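10 April 2023, open day, bench 2

Rig up by mid-morning. Riaan Le Roux ran the arms, I did the talking, Noémie Hervieu kept the log. Visitors came through in small groups from Tarkgate, plus Lev Demchenko from Bristus, who stayed for most of it.

Program was the cup task on the taped paper grid. Same build as the March rehearsal except for the gripper timeout, raised from 152 to 200 ms. No timeouts logged. Wait after grasp left at 2000 ms, too slow for an audience. Try half that next time.

Two stops before lunch, both on the left arm, both joint limit warnings when reaching for the far cells. Riaan moved the start pose inwards and the warnings went away. Log entry 319 has the old pose if anyone wants it back.
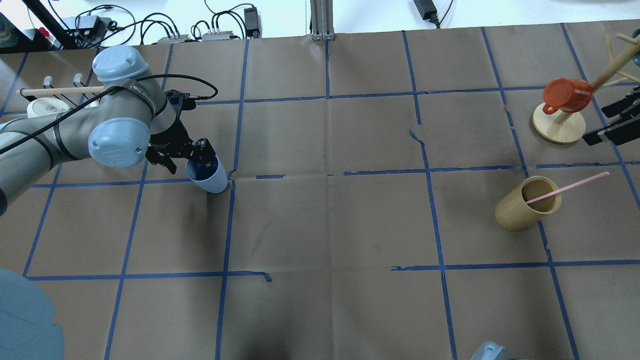 Lev asked whether the grid is used for localisation. Told him no, it is for us, so that start positions can be written down and repeated. He would like the cell list; Noémie to send.

To do:

- new sheet of kraft paper and fresh tape, the present one is torn and creased
- tidy the cables behind the paper
- Bongani Kekana to check left arm limits against the config file
- ask Kgomotso Du Plessis whether the Zulu room is free for the next demo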